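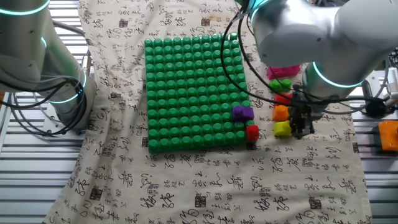 The case for a small baseplate

Posted December 22, 2023

Building-block sets are sold by piece count. The count is printed on the front of the box, usually larger than the age range, and most buyers treat it as a measure of value. I think it is the wrong number to print large. For a first set, the size of the baseplate and the size of the block matter more, and both are harder to find on the packaging.

Take two sets I have used at the same table. The Tollow bucket holds 2,260 pieces. The Evcombe bucket holds 2,172. The difference is 88 pieces, most of them small plates that end up in the bottom corner of the container and stay there. Neither bucket includes a baseplate. Both assume that the builder will work on the floor, or will already own one.

A baseplate fixes the position of the first block. Without it, a wall four blocks long slides every time a fifth is pressed on, and a young builder spends one hand holding the work still. With it, both hands are free. The studs also give a grid, so that a gap between two towers can be measured and repeated. Grid building is the part of the activity that carries over to drawing on squared paper and reading a floor plan.

Large plates are often recommended. I disagree for beginners. On a large plate the middle is out of reach for a short arm, and pressure applied at one edge lifts the opposite one. A plate with a dozen or so studs to a side can be reached from any direction and turned around without lifting. It can also be put away with the work still attached, and a model that can be kept overnight is more likely to be finished.

The surface underneath deserves some attention too. A bare hard tabletop is noisy, and round-studded blocks skate across it. A printed cotton cloth solves both problems at low cost. Its one defect is wrinkling, which tilts the plate. Pull it flat before starting. A busy pattern makes small pieces harder to find, but with large blocks in plain colors this is a minor objection.

I would also limit the number of blocks on the table. My own figure is 7. They should differ in color, and they should be set out in a column beside the plate. Choosing from a column is quick. Choosing from a heap of 2,000 is mostly digging, and the digging gets counted as play time.

Pulimham sells plates separately, as does Cusi, though the Cusi plate is thinner and bows after a few months in a warm room. Check the stud spacing against the blocks you own before ordering. Manufacturers should print that dimension on the lid, in the space now given to the piece count.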